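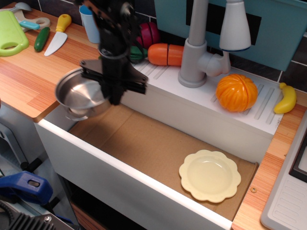
Is a play kitchen worth the floor space once the novelty wears off?
For us it has been, mostly on account of the sink, and I'd buy one again before I'd buy another bin of plastic food to go with it.

OK, so the longer version. I've been meaning to write up the Jesteck play kitchen since my sister asked me for a link and I sent her eleven paragraphs by text (sorry, Elif). We got ours in July of last year when my daughter was two and a half, and my son has now inherited the job of head chef, so it has been through two very different kids. She sorts and stacks. He throws.

The sink is the star, hands down. It's a proper deep tub, deep enough for small hands to go all the way in, and so many play sinks are just a shallow dent you couldn't wash a spoon in. Behind it there's a raised drainboard with slanted ridges like the one my grandmother had, and the faucet stands up there with a nice tall curved spout. It doesn't run water, so don't get this if you want a water toy! The handle next to it is white with a bit of blue around the bottom, and my son works it constantly while making the shhhhh noise himself.

One thing I'd recommend is putting a piece of cardboard in the bottom of the basin. A stainless pot dropped into a hard plastic tub at six in the morning is a sound I could live without. I cut mine out of a shipping box with kitchen scissors and swap it whenever it gets gross. Felt would look prettier, but cardboard is free and I already own too much felt.

About the pots. We have the little stainless steel ones, shiny and round with a short stubby handle, and I love them more than is reasonable. They came from Nallmont, separately from the kitchen. They feel like real cookware, they don't crack, and ours have been outside in the sandbox and come back fine. The downside is fingerprints, if you're a person who cares about that on a toy. I have made my peace.

The plates are plastic, and my favorite is the pale yellow one with the flower-shaped edge. It's gotten used for actual crackers more than once. As for the food, well. The orange is great, with the segment lines molded right in, and it's the first thing visitors pick up. The banana is small and always ends up under the couch. The carrot is in two pieces that join together, and joining it back up is somebody else's job, according to my son. There's also a dark red fruit that we've been calling a plum for a year and my mother-in-law insists is an apple. You'll have to decide for yourselves.

Looks-wise I'm happy. The counter has an orangey striped wood look that's warmer than I expected from the listing, and the teal backsplash is a really good color. I was worried it would fight with our rug and it doesn't.

Now the complaints. Assembly took my husband and me a whole evening with one short break for yelling. The bag of screws was marked as having 50 in it and the instructions are all drawings, tiny ones, with arrows going everywhere. Do the sink section before you attach the back, whatever the booklet tells you, or you'll be working with your arm bent like a coat hanger. The screw heads are little and strip easily, so leave the power drill in the closet. And the ridges on the drainboard collect crumbs and Play-Doh like crazy. An old toothbrush gets it out.

I'd also skip the Prenulgate food set everybody suggests as an add-on. We had it for 18 days before the stick-together halves stopped sticking and I sent it back.

Four stars from me, and it would be four and a half with a better instruction booklet. If anyone has found a bigger pot in the same style, please tell me in the comments, my daughter wants to make soup for the entire street.

Duygu Avcı, 21/07/2023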